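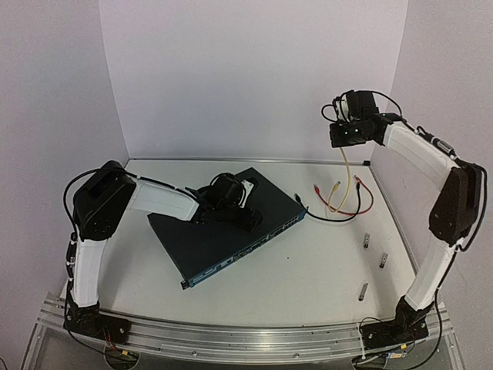
Drerkbridge's long-promised shared broadband link is to be switched on in March, according to Rurkeo, the firm hired to run it. Residents who have heard this before may want to keep their present contracts going a while longer.

The scheme would bring a faster connection to 200 homes and small businesses between the old corn exchange, built in 1771, and the Karside estate. Rurkeo says the network equipment is now being readied and that the rest is "a matter of scheduling". It used much the same words last spring, when the switch-on was put back for the second time.

Customers will pay a joining fee of £60. The firm says this covers the line into the house, but its leaflet is silent on who pays if a path or a wall has to be dug up – and in the lanes behind the exchange, plenty will.
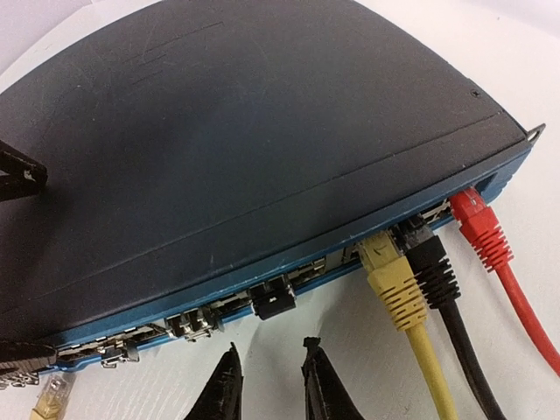 Red, black and yellow cables plugged into a network unit with a blue trim.

There are questions about the equipment too. Rurkeo describes the network units as "ready for the future", a phrase that could mean almost anything. Asked how old they were and whether any had been used elsewhere, the firm said only that all its units were "fully checked". It would not say what the checks involved, or what happens to customers if one fails in the middle of the night. Repairs are to be handled by a second company, Zervas, which has no office in the town.

The parish council has put £2000 towards the work and says it is satisfied with progress. It has not published the agreement it signed, and a request to see it was turned down on the grounds that the prices are confidential.

Rurkeo has also declined to promise a minimum speed. Its leaflet offers "up to" figures – which, as anyone on the Karside estate could explain, is what the present supplier offers as well.

Sign-up forms are at the library. The joining fee is payable in advance, and the form makes no mention of refunds should the March date slip.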